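Notebook > Opinion > Software

The timestamp is the product

I have spent a good part of my working life being told that robot learning is a matter of models. The models are very large and have names like racehorses. I would like to put in a word for the clock.
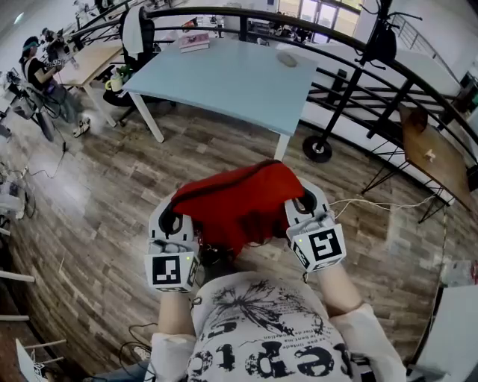
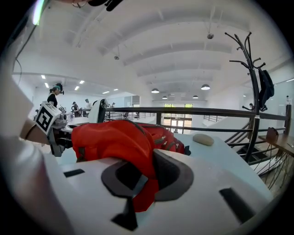 My quarrel is with the tooling, the dull layer of code between a pair of hands and a training run. It gets the smallest share of the budget and most of the blame. A person picks up two grippers, does something with a bit of cloth or a bag, puts them down again, and everyone talks as if a demonstration now exists. What exists is several streams of numbers that have never met. The square black-and-white markers on the grippers are there so that software can work out where each one is and which way it points, and that software has its own opinion of what time it is. So does the camera. So does whatever reports how far the fingers are open. Introducing them to one another is a job, and it is seldom anyone's.

Last August I was asked to look at a policy that wouldn't fold. It had been trained on 2000 demonstrations at Bullholm, a figure that got mentioned before anyone offered me a chair. The arm approached the cloth nicely, lowered itself nicely, and closed its fingers on the air a little way above. Three theories were going. Aiman Khoo wanted a bigger network. Myrtle Wojcik wanted more data. The third theory was that the cloth was awkward, and I have some sympathy for that one.

The fingers were 92 milliseconds early. The width signal had been stamped when the computer received it, the pictures had been stamped when somebody's script got round to saving them, and the gap had been baked into every single episode. The network had learned its lesson perfectly. It had been taught to shut its hand too soon and it did so with great conviction.

Dwayne Obi fixed it in an afternoon, with a change to one file and a certain amount of language. Finding it had taken the better part of a month, for the simple reason that the file belonged to no team and had last been edited by someone who now works in insurance.

I don't think this is a story about carelessness. They are clever people and they work long hours. It is a story about what gets put on slides. A new planner gets a slide. A new controller gets a slide and a video with music. A tool that refuses to save an episode when the streams disagree gets a complaint in the chat channel, usually from the person whose episodes it has refused to save.

Lurdes Cardoso built one of those at Bratska and was, for a fortnight, the least popular person in the building. Her checker rejected 74 recordings out of the first 100. The suggestion was made, more than once, that the threshold might be a touch strict. She left it where it was. The operators soon noticed that if they waited for the tracker to settle before picking anything up, the red line on the screen went away, and after that the complaints moved on to the coffee.

Cloth is what makes the point for me. A wooden block will forgive you a good deal: arrive late, arrive crooked, and it's still a block when you get there. Fabric bunches and hangs and changes its mind, and whatever you knew about its shape a moment ago is old news. If your record of the hand and your record of the picture are out by a few frames, you have written down a grasp on a fold that has since gone elsewhere. No amount of planning downstream will bring it back, though I have sat through several talks which assumed it would.

The usual objection, put to me quite sharply by Trinity Hutchins over lunch, is that a large enough model will learn to ignore such things. Perhaps. It may average a fault away if the fault is random. Ours was the same every time, and a model has no means of telling a steady mistake from a steady truth. She said I was being gloomy, and had the last of the chips.

So I ask for very little. Stamp things at the source. Write down which clock you used. Let the person holding the grippers see a bad take straight away, while they can still do another. Give the file an owner, with a name, who is allowed to say no.

I am told the next version at Bullholm will have a much bigger network. I asked what they were doing about the clocks and was sent a slide about the network.

Contact | Copyright Boateng Notebook | Back to top

We use cookies to remember your settings. Accept | Manage choices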